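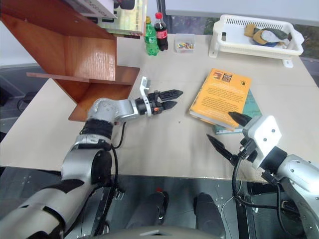
One orange book and a shelf I don't trust

I have now read a good many articles telling me that a tidy table gives you a tidy mind. I don't believe a word of it. My mind was exactly as cluttered after I had cleared the table as before, only now I could see the crumbs.

Still, I said I would try the method, so I tried it. You take the thing you put down most often and give it a home within arm's reach. Mine is a book, and at the moment it's the orange one. The home is supposed to be the little reddish-brown shelf unit at the corner of the table. According to the people who sell this sort of advice, I would be putting the book back without thinking inside 15 days.

Well, no. The book likes the table. I suspect all books do. A table is flat and wide and you can leave a thing on it half finished, while a shelf wants you to make up your mind.

And then there's what the shelf does to you. The top of it has a box on it, and a pale green and white package behind the box. Neither of them was part of the plan. Any surface above the height of the table turns into storage for whatever you were carrying when the phone rang, and I've never read a tidying article that deals with this properly. They tell you to "assign zones". I assigned one and it filled up with packaging.

Marloes Michiels, who lent me the tidying book in the first place (157 pages, and it could have been a leaflet), thinks I put the shelf in the wrong place. She'd have it square to the wall. I've got it at an angle across the corner of the table, and I quite like it like that, though I admit it eats a bit of the tabletop. She also thinks I should buy the Rumness drawer inserts. I looked them up. I am not paying that for a plastic tray with a lid.

What I will grant the method is that a pale table shows you what's on it. My old one was so dark that a dark notebook could sit there for a week. On light beige an orange cover fairly shouts. If I lose this book it'll be my own doing.

So the experiment carries on, without much faith. The box needs to go somewhere, probably the hall cupboard, which is already full of things that needed to go somewhere. I'll look at the shelf again in March. The book I'm leaving out, as I've got two chapters to go and I'd only have to fetch it back again.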